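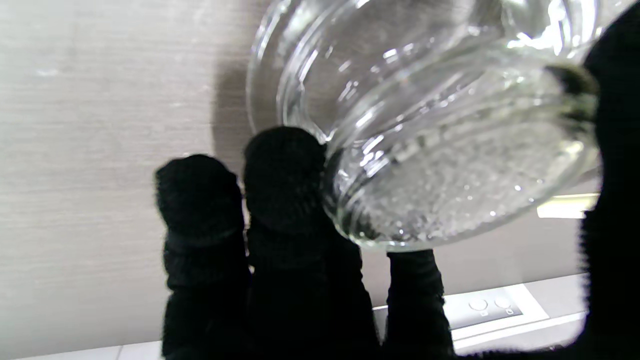

3.2 Drinking vessels and the pace of the shared meal

Figure 2. Ribbed clear glass, held at a tilt, with droplets and small bubbles on the inside of the wall.

We came to the question of glasses by a side door. Our plan had been to study how long people stay at the table after a Sunday lunch, and we had expected the food, the chairs and the company to explain most of it. It was Gisela Nolte, reading through the first batch of household diaries from Kivcombe, who noticed how often people wrote about what they drank from. They wrote about it fondly, too, and at a length we hadn't asked for (the diary form gave them 2 lines for "other remarks," and many carried on down the margin and over the back).

In all, 96 households kept diaries for us through June, split between Kivcombe and the villages on the Cekarthorpe side of the river. Each household noted when people sat down, when the last plate was cleared, and when the last person got up. We also asked them to name the everyday glasses on the table in their own words, and those words are a pleasure to read. A ribbed glass of the general kind shown in Figure 2 was called "the fluted ones," "the wavy ones," "Mother's water glasses," and in one Cekarthorpe household simply "the good grips."

That last name deserves a little patience. Several of the older people who kept diaries told us that they felt more at ease with a textured glass, and that they poured more freely when they had one in hand. Hartmut Nolte, who made most of the follow-up visits, heard much the same from parents of small children. We don't want to lean on this too hard - people are generous with explanations when a visitor is sitting in their kitchen - but it does fit with the diaries, where tables laid with ribbed or otherwise textured glasses tended to record more refills of water and a longer stretch between the last plate and the last person standing.

There is, of course, a simpler reading. Families who hold on to an older set of glasses may also be families who hold on to a long lunch, and our diaries can't pull the two apart. Yuk-lan Yang raised this early on, and we have tried to keep it in view throughout. The Prarorstead visits, described in Section 3.3, were arranged with her point in mind: there we lent the same households smooth glasses one week and ribbed glasses the next, and left everything else about the meal to them.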